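A morning at the Senlow open day

I moved to this side of the city two years ago and I still did not know what they are making in the long brick building behind the train station. So when my neighbour put the leaflet in my mailbox, I decided to go. The leaflet said Senlow, storage furniture, open day, come and see the workshop, coffee included. The date was June 9, 2024, and it rained the whole way there.

The entrance is not easy to find. You must go past the loading dock and then through a small grey door, where a woman gave me a paper bracelet and asked if I have closed shoes. I had. Two people in front of me had sandals and they got lent rubber boots, much too big, and they laughed about it for the rest of the morning.

The first room is where the boards are cut. The big saw was not running, for safety, but our guide let us touch the offcuts and smell them. I learned that a board with a coating on both sides stays straight much better than a board with a coating on one side only. At home I have a shelf which bends like a banana, and now I know the cause. The guide explained also the edge banding, this thin strip which is glued on the side of the board. She gave every visitor a piece to bend, and mine broke at the second try.

After this came the drilling. All those small holes inside a cupboard, where you put the pins for the shelf, are made in one movement, 48 holes at once. I found it the most interesting part of the tour and I asked too many questions. For example, why do the holes never go all the way up to the top? The answer was that almost no customer puts a shelf there, and every hole is a place where dust collects. The distance between the holes is the same in all their cabinets, so a shelf from an old model will fit in a new one if the width is the same.

We had coffee in the middle, with very good biscuits from the Bermúdez bakery across the road. I took three.

The showroom is upstairs, and for me it was worth the visit by itself. I am looking for a cupboard for my hallway, so I opened everything that could be opened. They have tall wardrobes, a shoe bench, kitchen units, and smaller cabinets with a drawer on top and doors under it. The last kind is what I came back to again and again.

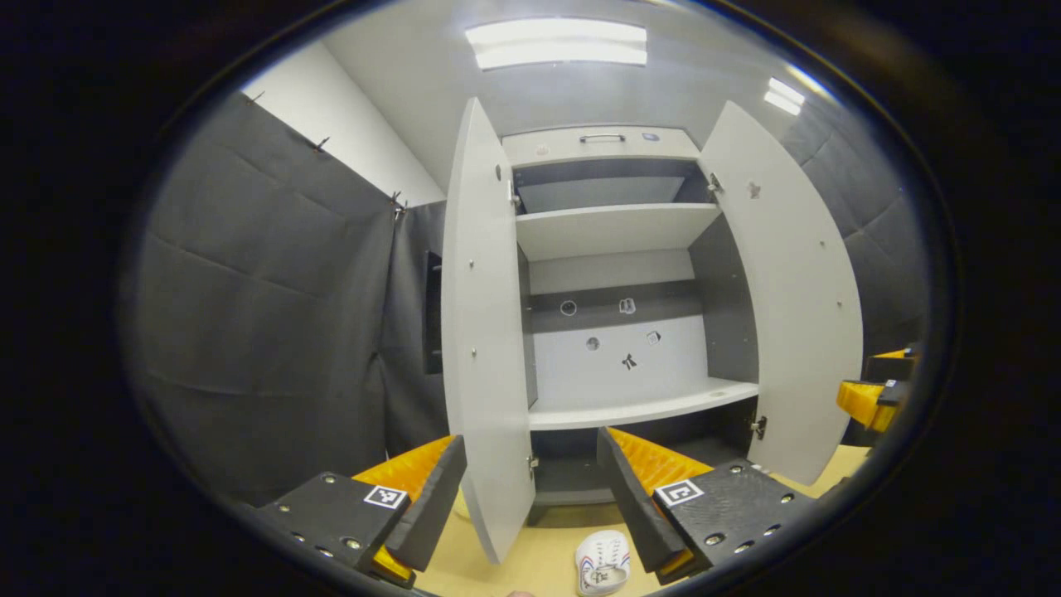
What I like in such a cabinet is that the drawer stays free when the doors are open. In my present hallway cupboard the drawer is inside, behind the doors, so for one key I must open three things. A bar handle is also better for me than a round knob, as my hands are a little stiff in the morning. I like light colours for a dark hallway, and if the side panels are darker inside it does not trouble me at all, you only see them when you search for something.

Small stickers on a cabinet are a thing I would have forbidden in my own house when my children were young. Now I think it is friendlier like this. My daughter covered her whole wardrobe with them and it took me one weekend and a hair dryer to get them off, and today I regret it a bit.

The guide told us to look always at the hinges first when we buy a cupboard, before the colour and before the price. A metal hinge which can be adjusted with a screwdriver is a good sign. Doors sink with time, she said, and then you turn the screw a little and they are level again. If you need to take the door off completely to correct it, better leave it in the shop. She said also that tall doors need a lot of room in front. I measured my hallway when I came home and I have not enough for a wide door — a pair of narrow ones will just fit.

There was a corner with two other local firms as guests. Ititz showed drawer organizers made of felt, nice but expensive. Wukedar repairs old furniture and they had a chest of drawers on which one side was cleaned and the other side was left with the old varnish. The difference was very big. I took their card for my mother's sewing table.

Some practical remarks, if you want to go the next time. The stairs to the showroom are steep, and the elevator is only for goods, but the staff will take you up in it if you ask at the entrance. Parking is on the gravel behind the building and it was full by ten o'clock. The organizers expected 400 visitors over the day, so the early tour is the quieter one. Children may come along in the showroom, but not in the cutting room. The next open day is planned for August, and I will bring my hallway measurements with me.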